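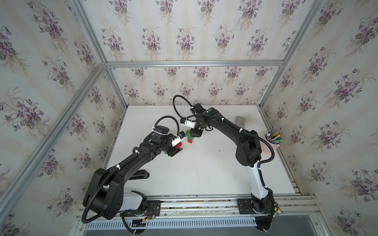

4. Recording your first set of examples

By now both arms should be bolted to the rail and answering to the leader handles, so we've reached the fun part! A policy learns from whatever you show it, and the brick stacking job is a lovely one to start with because mistakes are easy to see and quick to put right. Start each example from the same kind of layout, with the grippers brought in towards the middle of the table and the bricks between them: a short tower of red and green under the right gripper, say, and a few more bricks held in the left. The pink cup of markers over by the right wall can stay where it is, as long as neither arm needs to pass through that spot.

Before you start

Wipe the tabletop. Scuffs do no harm, but crumbs and grit will tip a tower over.
Check that each cable loop at the wrist can move freely. Turn the wrist slowly both ways and watch the loop as you go.
Open the Suvusus recorder and make sure you have a live picture from both wrist cameras and the fixed camera.

Recording an example

1. Choose New Set and give it a name you will still understand in a month. Siham Ragab's habit of putting the task first and the wall pattern second ("stack-violets") has spread to everyone at Soltville, and it works a treat.

2. Press the left pedal. Wait for the tone before you move.

3. Bring the left gripper over the tower and lower it until the bricks touch. Go gently. A smooth, slightly slow movement teaches far more than a fast one with a wobble at the end.

4. Steady the tower with the right gripper while the left presses down.

5. Open the left gripper, lift it clear, and hold both arms still for 2 seconds.

6. Press the left pedal again to save, or the right pedal to throw the example away.

Note: If you fumble and then recover, keep it! Examples of a brick being nudged back into line are some of the most useful you can collect. Throw one away only if a brick leaves the table or you stop part way.

Caution: Keep your hands out of the enclosure while the recording light is on. To reset the bricks, press Pause first and wait for the light to go out.

Changing the surroundings

After every 27 saved examples, change something. Swap the wall panels for a different pattern, move the tower a hand's width, or use other colours of brick. Violets on all three sides make a wonderfully busy background, and a policy that has coped with those tends to be less bothered by a plain wall later on. Log each change in the Notes box.

How many do I need?

You can train a first policy on 70 examples and have a good deal of fun watching it try. For the full stacking task we ask for 335, spread over at least two operators. Nerea Ortuño and Crescencio Mateos recorded our starter set between them, and their styles are quite different, so do play back a few from each before you sit down at the handles.

When the set is complete, choose Close Set and go on to section 5, Checking and trimming.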